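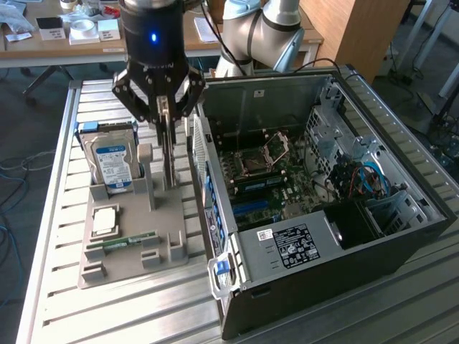
Dahlgren Precision Screwdriver Kit: A Long Review After 18 Months

Posted by Inès Gilbert, 2019-12-18

I should say up front that I am a little silly about screwdrivers. My father kept his in a coffee can, all jumbled together with the pencils and the tire gauge, and I suppose I have spent my adult life reacting to that can. So when my neighbor Cosimo Pagano gave me the Dahlgren kit as a thank-you for getting his mother's old desktop going again (new drive, a good vacuuming, nothing heroic), I was thrilled, and I've used it nearly every week since.

You get one main handle, a flexible shaft, a short extension, a pair of plastic tweezers, and a tray of bits, which adds up to 45 pieces if you believe the lid. I paid nothing, of course, but the hardware store on our side of town sells it for $45 as well, so a dollar apiece, which pleased me more than it should have!

The handle

Oh, the handle is lovely. It's a slim metal barrel with a cap on top that spins freely under your fingertip, so you can lean on it a bit while you turn with the other fingers. I have small hands and some stiffness in the mornings, and the Rarnis set I had before (a gift to myself, and a mistake) had a fat rubber grip that felt fine in the store and wore me out by the second laptop. With the Dahlgren I can do a whole evening of tiny screws and still knit afterward.

The knurling is fine enough that it doesn't chew up your skin. It does collect dust, and I clean mine with an old toothbrush and a drop of dish soap.

The bits

Mostly very good. The small Phillips ones still have crisp edges, and those are the ones I lean on hardest. The star-shaped bits are better than I expected at this price. I did round off 2 of the flat ones, both times prying at something I had no business prying at, so I won't hold that against anybody but myself.

The magnet is my one real complaint about the working end. It will hold the little laptop screws all day long, but the coarse-threaded ones you find in desktop cases and power supplies tend to droop and then drop off, always into the one corner where your fingers won't go. I've taken to running the tip over a magnetizer block I bought from Zisemero, and that helps for a few days at a time. A stronger magnet in the handle would fix it, and I do wish they'd make the change.
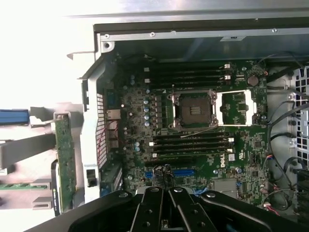
Desktop case with the cover off and the motherboard in place.

For work inside a desktop, the extension earns its keep. Motherboard screws sit down low, and the cooler or a bundle of cables always seems to be leaning over at least one of them. With the extension on, I can keep my knuckles up out of the way and still see the head of the screw. The flexible shaft I've used perhaps a handful of times. It's wobbly, and if the screw is tight it just winds itself up and sulks.

The case

Now for the grumbling. The tray is a soft foam that looked very handsome on day one, and by the following April the slots had gone slack. Tip the case on its side and everything slides. The lid latch is a thin bit of plastic, and mine has gone white at the bend, so I keep a fat rubber band around the whole business. The sizes are printed next to each slot in pale gray on darker gray, and I can't read them without my glasses and the good lamp. I went over them with a white paint pen one rainy Sunday and have been much happier.

A friend swears by the Skerberg kit, which comes in a hard molded case with numbers you could read from across the street. I borrowed it for a weekend. The case is everything she says it is, but the handle is plain plastic with no spinning cap, and I kept reaching for my own.

Customer service

I wrote to Dahlgren about the rounded bits, fully expecting to be told to go away. A very pleasant reply came back in 4 days, and a small envelope with replacements turned up the week after. They didn't ask for a receipt, which was lucky.

Would I buy it myself?

Yes, and I have: one went to my niece when she moved into her first apartment. If your tools live in a drawer at home, get this one. If they ride around in the trunk of your car, look at the Skerberg first, or budget for rubber bands.

Handle: excellent
Bits: very good
Magnet: fair
Case: poor
Overall: 4 out of 5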